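Last updated: December 31, 2023
14 shares | 3 comments

The Trouble With the Pretty Bowl
Speaker notes, Griltow Homewares Evening, 25 minutes plus questions

Start without slides. Ask who owns a bowl they have never eaten out of. Wait for the hands. Then ask who was given it. Most of the same hands should stay up, and if they don't, skip the next bit and go straight to the stand.

I was asked to speak on what makes a good decorative bowl. I said yes before I had thought about it, and having thought about it I am less sure there is much of an answer. I like bowls. I own too many. What I don't believe is most of what gets printed on the card that comes with them.

Read from the Bandudetti card. Read it slowly, flat voice. "An invitation to pause." "Born from the poetry of breakfast." Put the card down. It is a bowl in the shape of a broken egg. I have broken a lot of eggs and never felt invited to anything.

The eggshell shape. Everyone has one of these now. Kwak has them by the door, Fesum does a version with a lid, which I would love to hear somebody defend. The idea is simple enough: round below, jagged on top, usually white, often with a gold line run along the edge. In a shop, under a spotlight, it works on me every time. I pick it up. I turn it over. I have to talk myself out of it.

So what do we get for the jagged edge? My list of complaints, and feel free to shout back:

– You can't pour from it. Try it with pancake batter. It leaves by whichever low point it fancies.
– You can't put a plate on top to keep the flies off.
– They don't stack. One takes up the shelf space of a pile of ordinary ones.
– Drying up. The cloth catches on the points, and then you are drying it with one finger.

(Pause here for the person who says theirs is only for keys. There is always one. Fair point. Keys in a ceramic bowl make a noise that wakes the house.)

The gold line. I want to be careful because I don't know what is on every bowl in every shop. Some rims are real gold, some are a gold-colored finish, and the box often doesn't say. Ask. If it has metal in it, it stays out of the microwave, and I would keep it out of the dishwasher too unless the maker tells you otherwise in writing. "Should be fine" from the person at the register doesn't count as writing.

Does the line do anything? It hides the fact that a wavy edge can look unfinished. Take the gold away and plenty of these would look like a bowl that had met with an accident. I think that is a lot of weight for one thin line to carry, but it does carry it. I'll give it that.

Now the stand. Slow down, this is the part I care about.

At some point somebody decided that a bowl sitting on a table was too plain and ought to have a structure. A base plate, an upright beside it, a few pegs. You see it in window displays and then you see it in people's homes. I have asked in three shops what the pegs are meant to hold and been told jewelry, spoons, and "whatever you like." When a thing is for whatever you like, I start to suspect it is for the photograph.
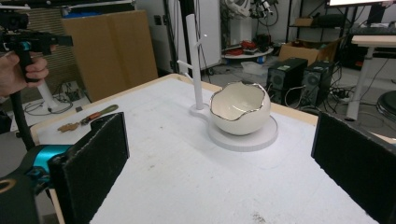 My objection is mostly about reach. Put a tall upright right next to a bowl and you have taken away one side of it. Your hand now comes in from the other side or from above, every time, and it has to miss the pegs. Fine for a bowl that holds three rings. Less fine if it holds the sugar and it's six in the morning.

The other objection is weight. Tall and thin on a small foot needs something heavy low down, and sometimes the bowl is the only heavy thing there. So what happens when you lift the bowl off to wash it? Try that in the shop before you pay. Take the bowl away, give the upright a gentle nudge, and see how you feel about it. If they won't let you, that tells you something as well.

White on white. Quick point, don't get stuck on it like last November. White bowl, white stand, white table: very calm to look at, and very easy to knock with an elbow. I am told contrast is vulgar. I would still sooner see the thing I'm about to hit. A dark mat under the whole lot fixes it and costs next to nothing.

Putting it together. If a stand comes in pieces, have the right screwdriver next to you before you open the box. Keep the bowl in its wrapping until the stand is up and tight. People do it the other way round, I have done it the other way round, and you spend the whole job working around the one part that breaks. Check the screws again after 2 weeks. Things loosen. If there is a thread into something soft, stop when it's snug. And keep the packing until you are certain you are keeping the bowl.

On prices. The Fesum person told a room much like this one that they had sold 2000 of the lidded egg. I have no reason to doubt it. I would like to know how many are in use. Sales figures tell you what people buy as presents, and a present is chosen by someone who won't have to dust it.

If there is time, do the test. I use 2 questions, and anyone can try them at home with something off their own shelf:

Would I notice by the end of the week if it was gone?
Would I buy it again with my own money, from a plain shelf, with no card?

My own egg bowl gets a yes and a no. It stays on the windowsill for now. I put garlic in it, which it does very well, since garlic doesn't mind the edge and needs the air. That may be the best use I have found, and I was rather annoyed to find one.

Likely questions:

Can a chipped one be saved? On a jagged rim a small chip hardly shows, granted. Don't put food in it if the bare clay is showing. Run a finger carefully along the edge first, and if it is sharp, retire it.

Is a stand ever worth it? For a shop window, yes. At home, maybe for something you only look at, on a surface that doesn't get bumped – no cats, no toddlers, no drawer underneath that sticks.

What would I buy? A plain bowl with a wide foot and an edge you can drink from. I know. They asked me to be livelier this year.

Leave the Bandudetti card on the front table for anyone who wants to read the back. The back is worse.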